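The small calculators go out first

When I arrive at Mösli at 10 in the morning, the owner is already sorting. She buys used school and office supplies in Fleltport and in Onham, cleans them, and sells them again before the school year begins. In August the most important article is the pocket calculator. "In the winter I sell staplers and hole punches," she says. "In August I sell calculators, and people want them in a color."

She has done this work for 21 years. In the beginning she had only a table at the market in Onham, and she took everything that people brought to her. Today she is more strict. A calculator with a broken display she does not accept any more, also not for free. "The keys I can clean, the case I can clean. The display is finished when it is finished, and I don't want to keep a box of dead ones under the table like before."

I ask her how she decides what belongs together. She answers that she makes the first sorting by size, then by color, and she looks at the back last. Many customers do not understand why she turns every piece over. "The back tells me how the thing was treated. When a foot is missing, it rocks on the desk each time you press a key, and a child will hate it after one day. I have a bag with rubber feet from old machines. Mostly I find one that fits."

And the stickers? About this she has a strong opinion. The stickers of the manufacturer stay where they are, even when the print is pale. The stickers of earlier owners must go. She warms the glue with a hair dryer and rubs it with a cloth and a little cooking oil, after that with soap. "Never with a knife. I ruined a nice pink one with a knife and I still think about it."

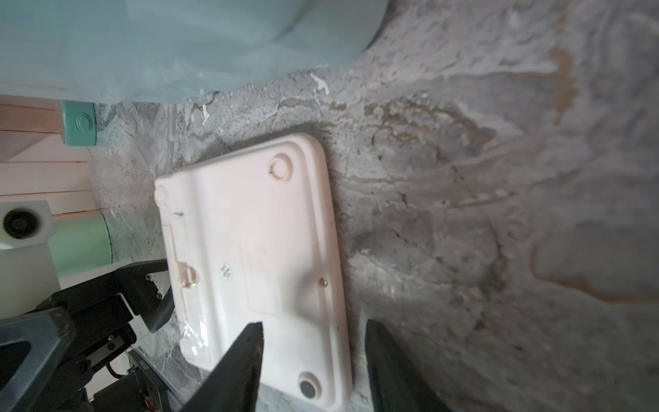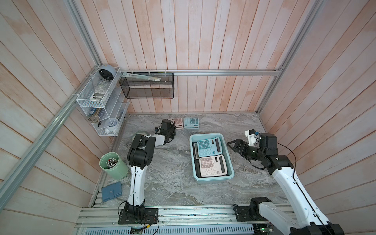 Interview and text: Jovora editorial office, Fleltport

The colors are a subject to which she comes back several times. Black is bought by offices, she explains, and by fathers. Pink and light blue are bought by the students themselves, and they take a long time to choose. She likes to put the colors next to each other, because on a gray surface one sees immediately if a case has become yellow from the sun. "Alone, it looks always fine. Beside a clean one it doesn't look fine any more."

For the tray she has a simple rule. What lies in the tray is for the next step of the work, and what lies outside is still waiting for a decision. She admits that the rule is not always followed. "If the telephone rings I put down what I have in my hand, and then it lies where it lies. Later I must check it again." She writes everything in a notebook. The last entry on the day of our visit has the number 2232, and it says only "pink, key 7 is slow."

We speak also about the shelf. She prefers wire shelves and wire baskets, and she gives a practical explanation: dust falls through and she can see from below what is inside. Long things stand in the basket so that they don't bend. A clock should always be near, she says, as she forgets to eat lunch. Tins are for the small parts. "People give me beautiful wooden boxes with a lid. I thank them, and I never open the box again, so whatever was in it is lost."

What does she advise to parents who want to buy used? She thinks for a moment. "Press every key, really every key, and press it 2 times. Look at the screws, if somebody opened it with the wrong tool. And let the child hold it." The price she considers less important than one would expect. Most of her calculators cost less than a lunch, and still there are customers who discuss for a long time.

Next year she would like to take also the larger desk models with paper roll, if she finds somebody in Onham who still sells the ribbons. Until then she asks that nobody leaves them in front of the door.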